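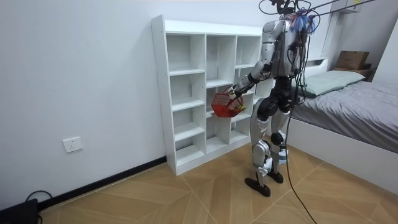 *The bedroom set at Virkovel's open day: red basket, white shelves.*

Got to Virkovel mid-morning in January, train late, coffee worse. Open day, so a queue at the sign-in desk and a name badge with my surname spelt wrong. Wilma Dewulf came down to fetch me. She runs the household programme and walks fast, so most of these notes were scribbled on the stairs.

First stop, the bedroom. One of several sets they've built in the old warehouse — bed with a grey sheet, pale pillow, tall white shelves against the wall. The silver and black robot was at the shelves with a red mesh basket in its hand, something small and yellow inside. Cables going up from its head to the bars, another down its back to the floor.

"Everybody looks at the head first," Dewulf said. "All the wiring. I look at the feet. If the feet are in the wrong place then the arm hasn't got a chance."

They were very close to the shelf, the feet. I asked if that was on purpose. Yes and no, she said. Stand too far back and it has to lean, and leaning with a weight held out in front is where they've had most of their trouble. Too near and the knees get in the way. The team spent most of the autumn on that one question.

"People come in expecting it to dance or something. And we show them a basket going on a shelf. Some of them are gone in five minutes! But the ones who've worked in care homes stay, and they ask good questions."

What sort of questions?

"What does it do if somebody walks in. What if the basket is heavier on one side. Can my mum tell it to stop. That last one we get a lot."

And can she?

"Today one of us stops it. There's a button and a person holding the button. A voice stop is being worked on, I won't say it's finished becuase it isn't."

The basket is her choice, by the way. They began with a solid box, which was easy, then moved on to mesh. The rim is thin and the sides are full of holes, which bothers the vision software a good deal. She bought the first lot herself. "It's a cheap basket. I wanted something you'd have at home."

Numbers, for those who like them. The team is 14 people. The basket task has been run 555 times since they moved to the new hand software, and the plan is 700 before they let anyone change the furniture. She wouldn't give me a success rate. I asked twice. "Come back when we've done the 700." Fair enough.

Money comes partly from Trondau, who fit out sheltered flats and would like to try a machine in one of theirs. Hafþórsson supplied the overhead bars and did the fitting. I asked about the tether, whether it comes off.

"For walking tests, in the big hall, sometimes. In here no. It's a small room and there's a bed, and there are visitors. I'm not brave about that."

She used to work at Kokach, on warehouse arms — bolted down, behind a fence, very fast. Does she miss it?

"I miss the fence." Laughs. "No, I do miss the speed. You'd try an idea before lunch and know by two o'clock. With this one, an idea takes a week. And a bedroom is harder than a warehouse, nothing is labelled and people leave there socks about."

By noon they'd had 200 through the door and she was wanted downstairs for a talk. Last question on the way, what comes after shelves. The bed, she said. Pulling a sheet straight. They've had a go already and it went badly, and she looked quite pleased about it.

Next open day is in the spring, date not fixed yet. Booking through the Virkovel front desk.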